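Re: [planners] Guest count formula for seated receptions
From: Arwel Pritchard
Date: 2019-07-25

On the question of seating counts, the earlier message said:

> We are using the spreadsheet from the Braltlow venue pack. It takes
> the invitation total, multiplies by a fixed acceptance rate and gives
> a table count. For our couple it says 197 guests. The caterer wants a
> number now and the replies are not due for three weeks. Can I send
> the spreadsheet figure, or do people add a margin?

Don't send it as a final number. The Braltlow sheet applies one rate to the whole list, and the rate was set for local weddings. If half the list has to fly, the result will be too high. If most of the list lives in the same county, it will be too low. Neither error shows up until the replies are in.

What I do is split the list into three groups before doing any math: people within an hour's drive, people who need one night in a hotel, and people who need a flight. Each group gets its own rate. I take the rates from my own past events, and I keep the wedding party and immediate family out of the calculation entirely. They go in at full count. 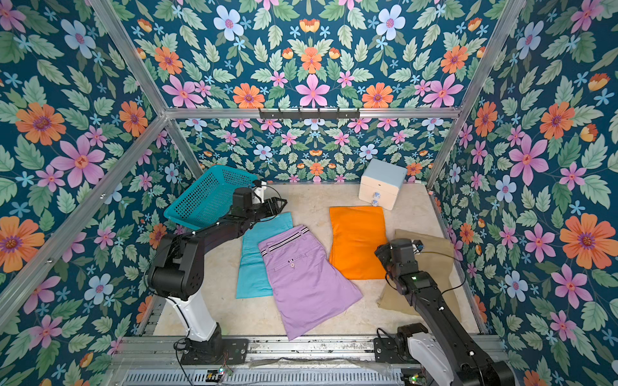
Plus-ones need a separate column. The sheet counts an invitation with an unnamed guest as two people and then applies the rate to both, as if they decided independently. They don't. If the named person declines, both seats go. If the named person accepts, the second seat is filled less often than the sheet assumes. Work out the named guests first, then apply a second rate to the plus-ones of those expected to accept.

As for the caterer, read the contract before giving any number. Most of the ones I see have two: an estimate, which can move, and a guarantee, which can go up but not down. The Wininton contract calls the first one a "preliminary count" and allows it to drop by a stated percentage. If yours has the same wording, send the estimate marked as such and put the guarantee date in your calendar. Set the reply deadline at least a week ahead of that date. You will need the week for phone calls.
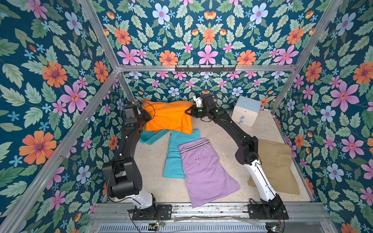 Table layout depends on the guarantee, so I leave it until then. The one thing worth checking early is the maximum with the dance floor in place. At Valtedside the posted capacity assumes no dance floor and no band, and the difference was 48 seats when I measured it. Ask the venue for a drawing with both on it. A verbal figure is no use if the room turns out to be short on the day.

Rentals follow the same rule. Chairs and place settings can usually be raised late. Linens often can't, so order those for the upper end of the range and return what isn't opened, if the rental terms allow it.

I can post my version of the sheet with the rates blanked out if there is interest.

Arwel

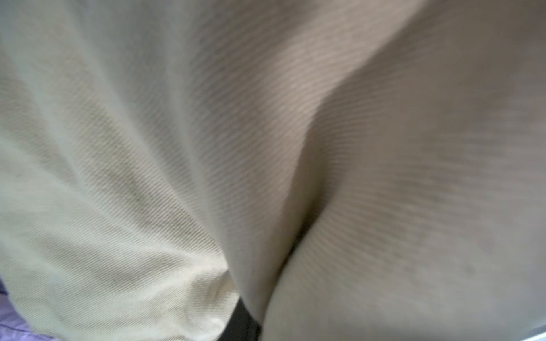
Rocha agreed with the three groups but would add a fourth, for families with children under five, whose replies change more than any others between the deadline and the day. Children's meals are also priced separately in the Wininton contract, so the column is needed in any case. Yes to posting the sheet, with the formulas left unlocked.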